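Tendside Height-Adjustable Work Table, Model 137

Tendside Furnishings supplies tables, benches and storage for schools, libraries, clinics and shared workplaces. The Model 137 is the standard table in the Wynne range and may be ordered singly or in sets.

Overview

The Model 137 is intended for daily use by several people in turn. The top is solid beech, finished with a hard wax oil that can be renewed on site without removing the table from service. The steel frame is raised and lowered by a crank handle, which folds under the top when not in use. No electrical connection is required.

Specifications

Top: solid beech, oiled
Frame: powder-coated steel
Height adjustment: manual crank
Maximum distributed load: 500 lb
Feet: leveling, non-marking
Assembly: two persons, tools supplied
Warranty: frame ten years, top five years

Finishes

Frames are available in Slate, Chalk and Druvine Green. Druvine Green is made to order and cannot be returned. Customers matching tables purchased before the change of coating supplier should request a color chip, as the earlier Slate is slightly darker.

Care and Maintenance

Wipe the top with a damp cloth and dry it promptly. Do not use bleach or abrasive pads. Light scratches may be sanded along the grain and re-oiled with Reltska Surface Oil, sold separately. The crank gear should be greased once a year. Tables in heavy use should have all frame bolts checked at the start of each term or season.
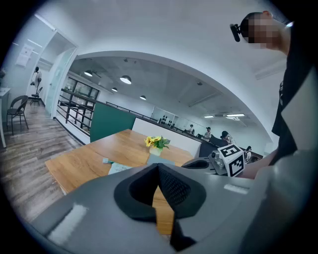

Wooden tabletop in use.

Pricing and Ordering

The Model 137 is priced at $1,323, including the crank handle and leveling feet. Delivery is charged separately according to distance and floor level. Orders of 22 or more tables qualify for the institutional rate, which is confirmed in writing before an order is accepted. Purchase orders from public bodies are welcome.

Stock frames are normally dispatched within three weeks. Orders for summer installation should be placed by the end of April.

Replacement tops, handles and feet remain available for all Wynne tables. Please quote the serial number stamped on the underside of the crossbar.

Institutional sales: Tegwen Rosser
Parts and warranty: Haf Kemeys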